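News from the Mirkora maths desk

It has been a long fall for everybody who teaches math, and we've heard from so many of you over the past weeks that we hardly know where to begin. Thank you for every note, including the grumpy ones (you were right about the answer key to the trigonometry unit, and the corrected pages are now up).

The big piece of news is that the Llewellyn practice sets are finished at last. There are 1000 questions in the full collection, sorted by topic and then by how hard they are, so a student who is shaky on fractions can start gently and one who is bored can skip ahead to the tough ones. Every question comes with a worked solution, written out the way you'd do it on the board, with the little steps left in.
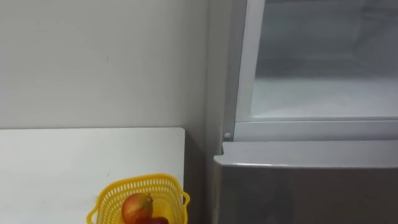 What's new in the statistics unit

We rewrote the chapter on probability from the first page to the last. The old version jumped into tree diagrams before students had much feel for them, and several of you told us you were making your own warm-up sheets to fill the gap. Those warm-ups are now part of the unit, and there's a longer section on reading tables, with plenty of room on the page for scribbling. Emilian Stoica wrote most of it, and he's kept the reading load light for students who find word problems tiring.

The two review quizzes at the end of the chapter can be printed or done on screen. If you print them, please use the June edition of the cover sheet, as the older one has the wrong page numbers on it. 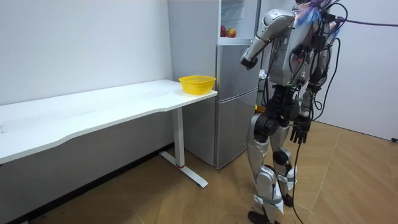
Silver-and-black humanoid robot facing a desk and refrigerator

Ordering and school licenses

A school license for the practice sets covers up to 50 teachers and as many students as you have. You can add the Grerkow geometry workbook to the same order, and if you already own last year's copy you don't need to buy it again, only download the short update. Please put your school's name on the form exactly as it appears on your account! We spend a surprising amount of time matching up orders that are nearly, but not quite, the same.
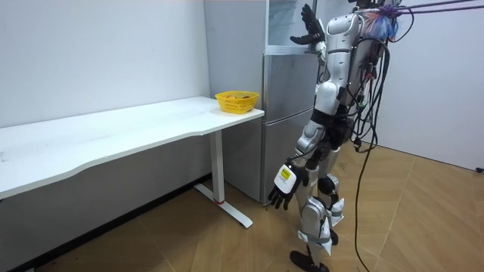 Humanoid robot at the refrigerator, seen from behind

Questions about Jakider, our online homework tool, can go to the usual help address, and we'll answer them in the order they come in.

25 December 2020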